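Le tri des câbles, les bras et nous

octobre 2018 — rangé dans : boulot, atelier

J'ai promis à deux lectrices de raconter ce qui change à l'atelier depuis l'été, alors je m'y mets, avec un thé et pas beaucoup d'ordre. Pour ceux qui arrivent : je travaille chez Clellgate, dans l'atelier de Darnivholm. On loue du petit matériel de bureau pour des salons, des formations, des bureaux temporaires. Multiprises, rallonges, chargeurs, lampes, agrafeuses, réveils de table (si, si, ça se loue). Tout part dans des caisses bien rangées et tout revient en paquet de nœuds. Mon métier, depuis six ans, c'est le retour : démêler, regarder, essuyer, enrouler, remettre en caisse.

En juillet, on a eu 3463 articles à cordon en retour sur le mois. Je connais le chiffre parce que Kirsty Hinds l'avait écrit au feutre sur la porte du frigo, et qu'il y est toujours. Une caisse peut contenir jusqu'à 500 pièces en tout genre quand le client a vidé ses tiroirs dedans avec le reste. On passe la matinée sur les câbles, et vers onze heures on a les pouces en compote.

C'est là qu'arrive Stekine, le nom maison du projet d'automatisation du tri. Deux bras sur une table, qui apprennent à attraper, séparer et poser. J'étais ravie dès le premier jour, et je le suis encore, même si je vais aussi râler un peu plus bas. J'adore regarder une pince venir prendre un câble exactement là où je l'aurais pris, moi. Et j'adore presque autant quand elle va le chercher ailleurs, parce que ça m'oblige à me demander pourquoi je fais comme je fais !
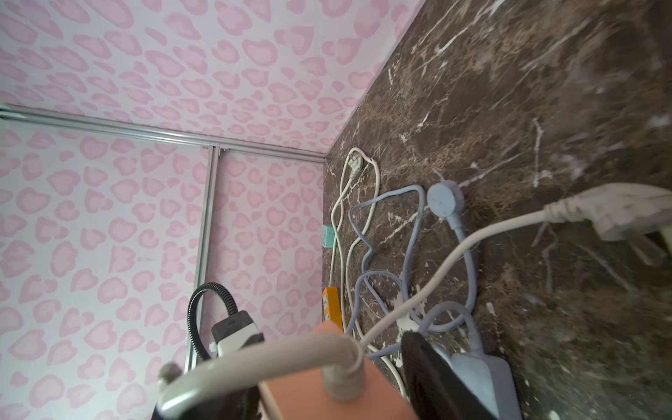 Est-ce que les bras ont pris la place de quelqu'un à l'atelier ?

Pour l'instant, l'équipe du retour est restée la même et personne n'est parti à cause du projet. Les heures, par contre, ont bougé : nous sommes 3 à passer une partie de la semaine à la table des bras, et Reijo Toivonen a repris les caisses du matin que je faisais avant.

On me pose la question à chaque repas de famille, donc autant l'écrire une bonne fois. Je ne sais pas ce que ce sera dans cinq ans. Cameron Tapsell, notre chef d'atelier, nous a réunis au printemps avant que quoi que ce soit soit vissé, il a dit ce qui était prévu et ce qui n'était pas décidé, et il a noté nos questions au tableau. Il en reste deux sans réponse, et elles portent sur les contrats saisonniers. Je trouve qu'il faut continuer à les poser. Elsie Prendergast le fait très bien, à toutes les réunions, et elle a raison.

Ce que je n'avais pas vu venir, c'est la quantité de choses que je sais sans les avoir jamais dites. Quand Laine Krūmiņa, qui règle les bras, m'a demandé comment je choisis le premier câble à tirer dans un tas, j'ai répondu « ben, celui du dessus ». Elle a attendu. Et puis j'ai tiré celui du dessus et tout le paquet est venu avec. Bon. En vrai je cherche la fiche la plus dégagée, je remonte le cordon du regard jusqu'au premier croisement, je soulève un peu pour sentir si ça suit. Je fais ça en une seconde. Le mettre en mots nous a pris un après-midi entier, et on a fini par terre avec une rallonge de chantier pour faire la démonstration.

Depuis, on a un cahier. Chacun y écrit ses façons de faire, avec des flèches, des dessins ratés, des désaccords dans la marge. Reijo commence toujours par la multiprise, en la tenant ferme et en libérant tout autour. Moi je commence par les bouts. Kirsty secoue (elle assume). Le cahier sert aux bras mais il sert aussi aux nouveaux, et je me demande comment on a pu former des gens pendant des années en leur disant juste « tu verras, ça vient ».
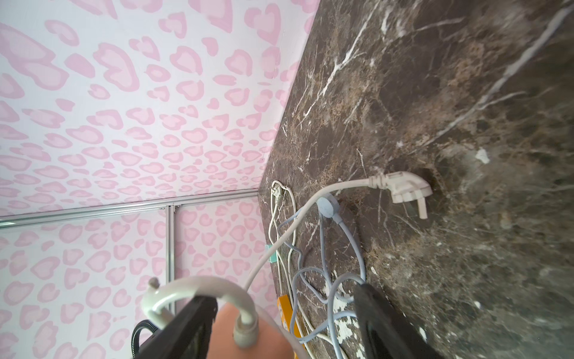
La formation, parlons-en, c'est la partie que je préfère. J'ai eu deux jours avec Laine au début, puis une demi-journée par semaine, et maintenant c'est moi qui montre aux collègues comment préparer un essai. Préparer, ça veut dire fabriquer un bazar crédible, et c'est plus difficile qu'on ne croit, parce qu'une main humaine range malgré elle. Mes premiers tas étaient ridicules de politesse. Il faut de vrais croisements : un cordon blanc cassé qui passe par-dessus le bleu-gris juste à côté de la fiche ronde, et les deux qui filent ensuite vers la multiprise orange. Avec un tas comme ça, moi je commence par la grosse fiche à trois broches, bien dégagée sur le marbre, et je remonte son câble. Reijo, lui, irait droit sur l'orange. On a eu ce débat à la cantine, avec des spaghettis.

Il y a aussi des choses qui m'agacent, je l'avais annoncé. Le rythme, d'abord. Entre deux essais on remet en place, on attend, on recommence, et quand on a l'habitude de vider des caisses, attendre fatigue d'une drôle de façon. Je rentrais les premières semaines plus crevée qu'après une journée de câbles, avec l'impression de n'avoir rien fait. Cameron a accepté qu'on tourne toutes les deux heures et ça va beaucoup mieux. Je le conseille à tous ceux qui démarrent un truc pareil : demandez la rotation tout de suite, n'attendez pas d'avoir le dos en vrac.

Ensuite, les mots. Dans les premiers comptes rendus, on lisait « l'opérateur ». L'opérateur place les objets, l'opérateur relance. Elsie a barré au stylo rouge et écrit nos prénoms. C'est resté ! Les comptes rendus disent maintenant « Kirsty a préparé la table », et je vous assure qu'on les lit davantage.
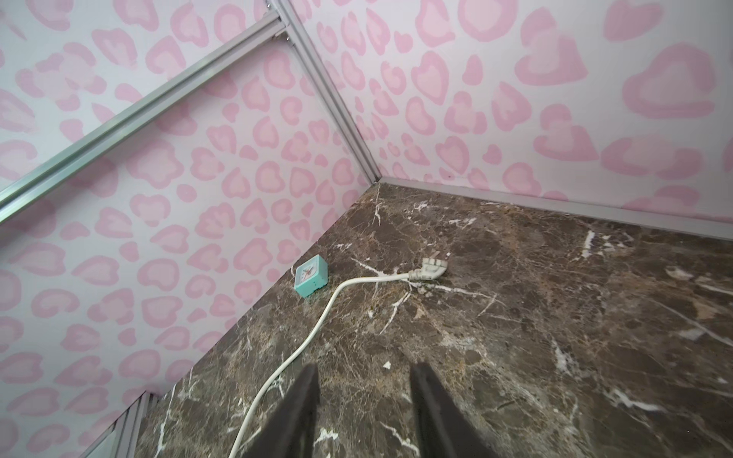

Et puis il y a la question du soin, qui revient souvent dans mes conversations avec Reijo. Quand j'enroule un cordon, je le regarde. Je sens une gaine qui durcit, je repère une fiche qui a pris un coup, et je mets de côté. Si un jour les bras prennent le gros du démêlage, je veux que ce regard-là reste quelque part dans la chaîne, avec du temps prévu pour. On en a parlé franchement avec Cameron, et le contrôle est désormais une étape à part entière sur le planning, alors qu'avant on le glissait entre deux gestes. C'est un progrès que nous devons au projet, je crois, et qui n'était écrit dans aucun dossier.

Mes pouces, au fait : mieux. J'ai recommencé le tricot en septembre. Je ne peux pas jurer que c'est grâce à Stekine, j'ai aussi changé de chaise.

Côté suite, on prépare une série de 500 essais avant l'hiver, avec des objets de plus en plus variés. Les câbles seuls, ça commence à être un terrain connu. Ce qui m'excite, c'est le mélange, parce que nos caisses de retour sont comme ça : des cordons enroulés à côté de cordons en vrac, une agrafeuse, des crayons, un réveil. Laine voudrait que les deux bras se partagent la besogne, l'un qui tient, l'autre qui dégage, comme on le fait à deux quand un nœud résiste. J'ai déjà rempli quatre pages du cahier là-dessus, et Kirsty a ajouté « SECOUER » en bas de chacune.
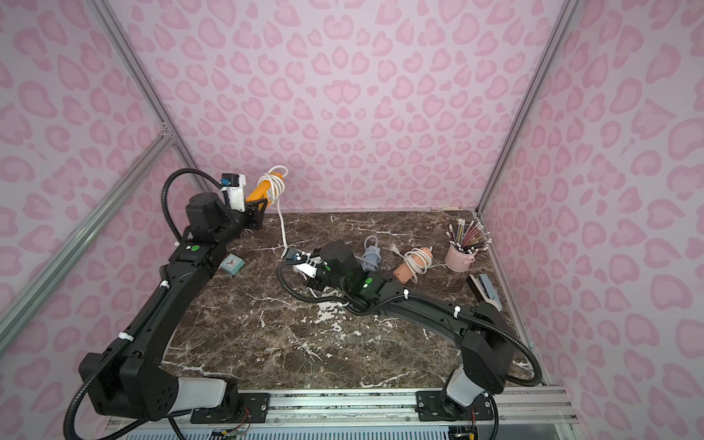 La table de Darnivholm, avec les deux bras et le pot à crayons.

Si vous travaillez dans un entrepôt, un atelier, une blanchisserie, n'importe où avec des machines qui arrivent, racontez-moi en commentaire comment ça se passe chez vous, surtout les histoires de planning et de rotation. Elsie collecte tout pour la prochaine réunion. Et la recette du gâteau aux prunes, que j'avais promise aussi, ce sera pour le prochain billet, il faut que je retrouve le papier.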